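Surfaces, sheen and edges: choosing and keeping a bench covering
Speaker notes, Kallbridge bench fitters' day, April 18, 2025

Opening. Keep to two minutes. The talk covers two questions: how a smooth matte face behaves under room light, and what to look for where one surface stops and another starts. Colour choice comes up only where it affects either of these.

Point 1: matte does not mean even. A smooth panel with a low sheen still returns some light, and it returns it in broad, soft patches. On a mid-toned green or blue-green these read as pale grey areas next to deeper ones. Fitters at Gisden were logging such patches as staining. Test before logging: move your head, or move the lamp. A patch that shifts is reflection. A patch that stays put goes on the sheet.

Ask the room how they inspect at present. Then show the first slide.
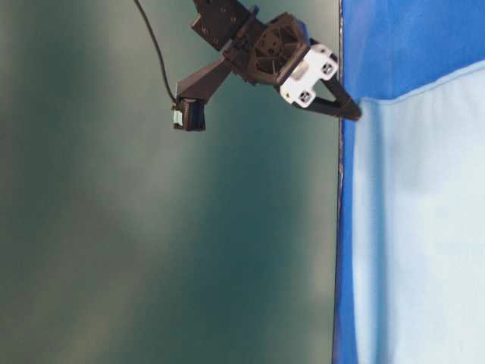 Vương would put the lamp test second and wipe the panel first, as a film of polish can shift with the light in much the same way and gets passed as clean. Accept the point. The Flaten sheet has been changed to give wipe, dry, lamp, in that order.

Point 2: colour pairs. A muted teal next to a saturated royal blue is easy to tell apart at a glance, even for someone standing well back. Two muted colours side by side are slower to read. Where a boundary has to be found quickly, pair one dull with one strong. Strong blue has a cost: pale scuffs and specks show on it sooner than on a mid grey.

Point 3: the edge. Most of the February log was edge faults. Of 3,000 entries, 2,057 concerned the edge or the strip beside it. Faces accounted for most of the remainder. Give both figures, then pause for the slide.

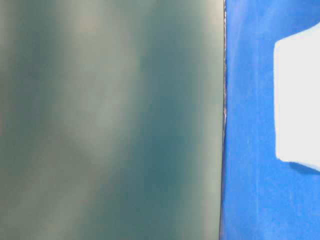
Teal panel, dark edge and blue surface.

Take the edge in its own right. Look along its whole length, as raggedness may be confined to one section. Record where it begins and ends. Small silver-grey glints on a dark edge need a closer look under a hand lens before anyone writes "chipped". Write "glint, cause not known" if in doubt.

Check alignment separately. A slight lean is hard to judge by eye against a large plain face. Use a straightedge at the top, middle and bottom.

Handout: the revised Flaten sheet, 7 lines, one side. Line 4 is new and covers the boundary strip.

Questions. If asked about gloss meters, refer to the Kallbridge equipment list. If asked about cleaning products, say these were not compared.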